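# The stop button should be boring

Last week at Kulcombe our arm quit listening in the middle of a cloth-handling run, and I've been grumpy about it ever since.
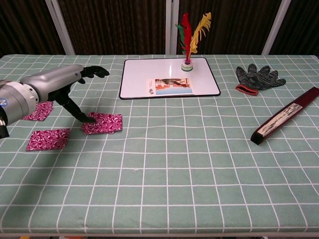 Pramila Prajapati wrote back that I was making too much of it – the hand was moving slowly, no one got pinched, and a fault like that clears with a restart. She's right about the restart. I still think she's wrong about the rest!

What happened was dull. One finger kept pushing down after the grip command had ended, and when I hit pause on the screen, the pause went into the same queue as everything else. It took 3 seconds to land. Slow or not, that's plenty of time for me to do something dumb like reach in and tug the fabric free (I had my arm halfway out, I'll admit it).

We'd logged 950 runs before that one without trouble, and I think that's how we got lazy. The big red button was over on the Tillitz cabinet behind me and I'd stopped looking for it.

So my opinion, for whatever it's worth: a pause that waits its turn shouldn't be called a pause. Put the real stop on its own wire, within reach, and press it every morning before the first run. Pramila says that'll wear out the switch. Fine, I'll buy the next one.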